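The Laller went in for its MOT in March and came back with a list. Nothing scary, just a front bush, two tyres and a note in biro that said "smells of fuel, have a look?" I'd been pretending I couldn't smell it since Christmas.

For anyone new here, it's a little rear-engined coupé with 191 on the registration plate, and I bought it without driving it. My sister thinks this was the stupidest thing I've ever done. She's probably right, but she also asks for a lift in it every time she visits, so there we are.

I took it over to Jarosław Wilczyńska, who looks after half the cars in our club and has a unit up behind the garden centre at Skillorine. He had the seats out before I'd finished my tea. It was a perished hose on the filler neck (of course it was, everything rubber on this car has given up) and he let me do the new one myself while he stood there wincing. It took me 3 goes to get the clip on. He'd have done it in one, with his eyes shut! 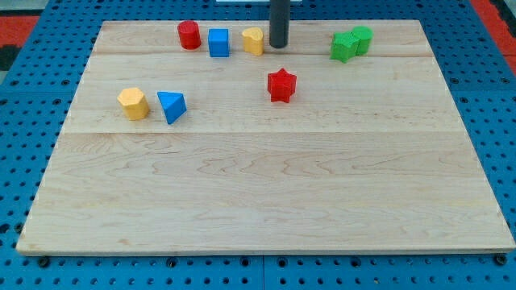
Little coloured wooden shapes on a maple board.

So with the fuel smell gone I had no excuse left, and I signed up for the Ayele run. It's 200 miles, all B roads, with a stop for bacon rolls halfway and a very steep hill straight after them, which seems cruel. I've never done it on my own before. I was always in the passenger seat with the road book on my knees, reading out the turnings slightly too late, and I had no idea how much harder it is when you're the one holding the wheel and some lad in a hot hatch is sitting on your bumper.

The tyres came to more than I wanted, and with the bush and the hose the whole lot was 1,420, so the radio will have to wait. I don't mind much. You can't hear it over forty-five anyway.

Jalen has offered to navigate. He gets carsick if he reads, and he's told me this cheerfully as though it's my problem to sort out, so if anybody has a good way of doing a road book out loud, please put it in the comments. I'm packing ginger biscuits and a bucket.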